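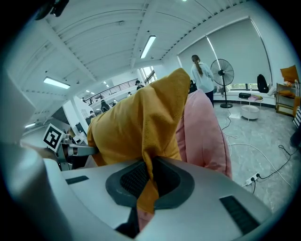
Siiri Sproģis
通讯作者，数字健康方法学方向研究员

图1 指垫处夹住的芥末黄色布料，右后方为粉色织物。

4 诱因报告的证据分量

4.1 问题的由来

偏头痛日记类应用大多分两层出售。免费层让用户记录发作时间、疼痛程度和用药，付费层多给一份“个人诱因报告”，把巧克力、红酒、睡眠不足、气压下降之类的条目按“影响力”排序，再附上建议回避的清单。本文第3节已经说明我们取得数据的经过，本节只处理一件事：报告里那张排序表，到底有多少内容来自用户本人的记录，又有多少来自算法在少量记录中必然会找到的巧合。

我们选取Cluvinow作为主要分析对象，理由很平常。它的导出功能比较完整，用户可以拿到逐日的原始条目，报告页也列出了每个诱因的分值。对照应用Vulludeck只导出月度汇总，可供复核的余地要小得多，后文提到它的地方均属于界面和文案层面的比较。两款应用的分值公式都没有公开。Zesano公司在产品说明中把Cluvinow的算法称为“自适应的”，我们去信询问这个词的含义，收到的答复重复了产品说明的原文。

需要先讲清楚，我们对日记本身没有成见。把发作记下来，对就诊有帮助，对发现止痛药用得过于频繁也有帮助，这两点在门诊里都能看见。我们怀疑的是从日记到诱因的那一步。这一步在界面上只是点一下按钮，在推断上却跨得很远。

4.2 样本与记录质量

共有50名成年用户同意提供完整导出文件，记录期统一截取为6周。招募经由Zariņš诊所的候诊区告示和两个患者论坛完成，因此样本偏向病程较长、对诱因问题本来就上心的人。这种偏向对本节的结论不利还是有利，很难一概而论。上心的用户记得更勤，数据应当更好；可是他们多半早有一套关于自己病因的看法，记录时难免带着看法去记。

后一种担心在数据里有迹可循。不少用户在记录期开始以前，已经在设置页勾选了“疑似诱因”。Cluvinow会把勾选过的条目放在每日表单的最上方，未勾选的条目收在折叠菜单里，要多点一层才能填。结果可想而知：被怀疑的条目几乎天天有值，没被怀疑的条目大片空白。应用怎样处理空白，说明书没有写。我们对照了报告分值与原始记录，最能吻合的解释是空白一律按“未接触”计算。若果真如此，一个从不展开折叠菜单的用户，就会被当成一个从不吃奶酪、从不错过早餐、从不长时间看屏幕的人。

补记是另一个麻烦。导出文件同时保留事件时间和录入时间，两者相差很大的条目并不少见，而且集中在发作日前后。头痛来了，用户回过头去想昨天吃过什么、睡得怎样，这时填进去的内容已经受了头痛的影响。没有头痛的日子没人回头去想，表单上就只剩下当时顺手填的几项。回忆偏倚在病例对照研究里是老问题，教科书上讲了几十年，搬到手机上以后并没有消失，只是多了一个精确到分钟的时间戳，看起来像是客观测量。

我们原打算剔除全部补记条目后重新计算。这样做以后，若干用户剩下的发作日太少，已经达不到应用生成报告的门槛，也就没有报告可以比较。因此下文的主要结果保留补记条目，剔除后的结果放在补充材料中，方向相同，只是更不稳定。

4.3 门槛过低

Cluvinow规定，累计5个发作日即可生成第一份诱因报告。我们没有找到这一门槛的依据。以常识论，用这么几次发作去评价几十个候选条目，无论用什么统计方法都会十分吃力。候选条目之间还彼此相关：周末睡得晚，喝酒，第二天早餐推迟，咖啡也跟着推迟，四件事同进同退，报告却能给它们排出先后。

为了看清这个排序有几分可信，我们做了一个简单的置换检验。对每名用户，保留其全部接触记录不动，只把发作日的日期在记录期内随机打乱，重复2000次，每次都用我们重建的分值公式算一遍排名。打乱以后，接触与发作之间本来可能存在的联系已被切断，此时排在首位的“诱因”只能是巧合。接着把真实报告的首位分值放回这个分布里，看它是否突出。

结果不太给人信心。多数用户的真实首位分值落在打乱后的首位分值之中，看不出特别。也就是说，即使发作日完全随意安排，应用同样会拿出一个分值相近的头号诱因，配上同样的红色标签和同样的回避建议。少数用户的首位分值确实高于绝大多数打乱结果，这几例中最常见的首位条目是经期。这一条患者自己早就知道，也用不着付费才能得知。

这里要交代重建公式的局限。它是依据导出数据反推出来的，对大部分报告能够还原前几位的次序，对另一些则不能。有可能真正的算法包含我们没有猜到的校正。可是举证的责任应当由谁承担，本来就值得争一争。开发方掌握公式，也掌握远多于我们的用户数据，做一次置换检验对他们来说不费什么工夫。如果做过，结果又好，很难理解为什么不公布。

我们又把每名用户的记录从中间切开，前后两段各算一次排名。前段的首位条目在后段常常跌出前列，有些干脆变成了“保护因素”。Cluvinow把这种变动显示为“您的诱因正在变化”，并提示用户继续记录以跟踪变化。这句文案值得细看。一个不稳定的估计，本来应当让人降低对它的信任，在这里被解释成身体的动态，还成了续订的理由。Vulludeck的做法稍好一些，它在记录较少时会给排序加上灰色底纹，不过底纹的含义写在帮助页的第二层，我们访谈过的用户没有人点进去看过。

4.4 先兆与诱因的混淆

即便排序稳定，仍有一层解释上的困难。偏头痛发作以前往往有前驱期，可持续数小时乃至更久，其间可出现疲倦、打哈欠、颈部发紧、情绪变化和对某些食物的渴望。一个人在前驱期想吃甜的，吃了巧克力，随后头痛，日记里就会出现一条整齐的“巧克力在前，头痛在后”。时间次序无误，因果方向却可能相反：发作已经开始，进食是它的早期表现。颈部发紧也是如此，它在Cluvinow里归入“姿势类诱因”，分值经常很高，相应的建议是更换枕头。

光线和气味的情况相近。前驱期内对光和气味的耐受下降，平日不觉得刺眼的灯变得刺眼，于是被记录下来。用户没有在撒谎，那盏灯在那一天确实让他难受。问题在于应用只提供了“诱因”一个栏目可供填写，凡是发作前注意到的东西都得放进去。共同作者Phong Mạc在编码访谈材料时，把用户描述的这类经历单独标出，随后发现标出的片段比我们设计提纲时预想的多得多。有一位受访者讲得很直白：她知道自己闻到邻居家的油漆味觉得受不了的时候，头痛“已经在路上了”，但她还是把油漆勾成了诱因，因为没有别的地方可以勾。

把前驱症状另设一栏，在技术上没有难处。纸质日记里早有这样的版式。应用设计者为什么没有采用，我们只能猜测。诱因可以回避，可回避就可以给建议，给了建议页面才显得有用；前驱症状则没有什么可以劝人回避的，顶多提醒用户提早休息或按医嘱尽早用药，而后一条又牵涉到医疗器械监管，开发方未必愿意碰。

4.5 回避建议的代价

常有人为这类报告辩护，说就算不准也没有害处，少喝一点红酒总不是坏事。我们在项目讨论会上听过好几次，共同作者Evander Gunn起初也持这种看法。访谈材料使这一辩护变得勉强。

首先，建议很少只有一条。排序表每更新一次，清单就可能添上新的条目，而用户删掉旧条目的意愿很低。谁也不愿意为了验证奶酪是否无辜去冒一次发作的风险。几份报告下来，受访者的饮食和社交逐步收窄：不吃的东西增加，不去的场所增加，出门带的东西也增加。有人停掉了游泳，依据是报告中“氯气味”的分值；核对其原始记录，这一条目总共只填过寥寥几次。停掉规律运动对偏头痛患者未必是好事，对一般健康更谈不上好。

其次，回避本身妨碍纠错。一个条目一旦被回避，日记里就不再有接触记录，算法也就得不到推翻它的数据。此后头痛少了，归功于回避；头痛照旧，应用会在清单上另找一个条目。无论哪种结局，原先那一条都留在表上。我们没有在任何一份报告里见到“此前提示的诱因未获支持”之类的表述，也没有见到应用主动建议用户恢复某种食物。

再次是责备的问题。诱因的语言很容易滑向责任的语言。报告页写的是“本周您有几次接触高风险诱因”，受访者转述时说的是“我又犯规了”。一些人把发作视为自己管束不严的结果，并因此推迟就诊，想先把清单执行得更彻底。预防性药物对其中一部分人也许合适，至少应当有机会和医生谈一谈。这段时间的耽搁难以量化，我们也没有数据去量化，只是认为“没有害处”的说法在拿出证据之前不该再用。

4.6 对用户满意度的解读

Zesano在宣传中引用了应用内问卷，称多数付费用户觉得报告“有帮助”。我们对这一结果没有什么可质疑的，它很可能属实，只是答的是另外一个问题。觉得有帮助，可以来自头痛减少，也可以来自终于有了一个说法，或者来自已经付了钱。问卷在报告生成之后立即弹出，那时用户还没有机会去试任何一条建议，帮助从何而来，值得想一想。

回归均值也不能略过。人们通常在发作最密集的时候下载应用并付费，此后即便什么都不做，发作频率平均也会有所回落。没有对照组，这部分回落就会悉数记在应用名下。我们样本中也看得到后半段发作日减少的趋势，但在没有对照的前提下，我们不准备对它作任何解释，也希望读者不要替我们解释。

Ilze Sakalauskas在审阅初稿时提出，满意度至少反映了患者被倾听的需要，不宜一笔带过。这个意见我们接受。门诊时间短，慢性疼痛患者常感到没有人把他们的观察当回事，一个每天发问、每月给出答复的应用填补了这一空缺。我们的疑虑恰好由此而来：患者愿意花这么多力气去观察，得到的答复应当配得上这份力气。

4.7 什么样的证据能够改变我们的看法

怀疑若没有终点，也就没有多大用处，所以在此列明我们愿意接受的证据。

最直接的是个体化的随机试验。对于可以安全操纵的条目，例如某种食物或晨间咖啡的时间，由应用随机安排接触期与回避期，用户按安排执行，事后比较两期的发作情况。食物难以设盲，期望效应仍会混在里面，但随机安排至少可以拆开前驱期造成的反向因果。这种设计在文献中并不新鲜，手机也比纸更适合承担提醒和随机化的工作。代价是耗时，用户要等上好几个月才能对一两个条目得出像样的判断。与“五次发作即可出报告”的承诺放在一起，商业上恐怕没有吸引力。

退而求其次，开发方可以在现有数据上做前瞻验证：用用户的早期记录生成排序，封存，再看它能否预测后期的发作，并且与一个只使用经期和既往发作频率的简单模型相比。如果复杂排序胜不过简单模型，就应当在报告页如实写出。Urmas Org为本项目编写的分析脚本已经包含这一比较，任何持有导出文件的团队都可以运行。

还有一项更低的要求，连新数据也不需要：把不确定性写在报告的正面。每个条目记录了几天，空白了几天，换一半数据之后是否仍在前列，这几项信息应用手里都有。我们试着为部分受访者手工制作了带有这些信息的报告。有人觉得扫兴，有人说早该如此，也有人看完后问能不能把巧克力吃回来。最后一个问题我们没有资格回答，只能请他去问自己的医生，同时告诉他，原报告中把巧克力排在第二位的依据，是三条记录，其中两条为补记。

4.8 局限

样本来自单一诊所和论坛，年龄偏高，不能代表一般用户。记录期较短，发作稀疏的用户信息尤其有限，置换检验在这些人身上的把握度很低，“看不出特别”不能读作“证明没有诱因”。个别用户确有稳定而强烈的诱因，本节的结果与此并不矛盾，我们说的只是现有报告缺乏把这些人与其他人区分开的能力。分值公式系反推所得，已如前述。应用在研究期间更新过版本，更新说明只写了“改进与修复”，我们无从判断算法是否有变。访谈由两名对此类产品持保留态度的研究者完成，提问方式可能影响了受访者的措辞，访谈提纲全文见补充材料，供读者自行判断。

本节所引产品文案以2026年6月18日的在线版本为准。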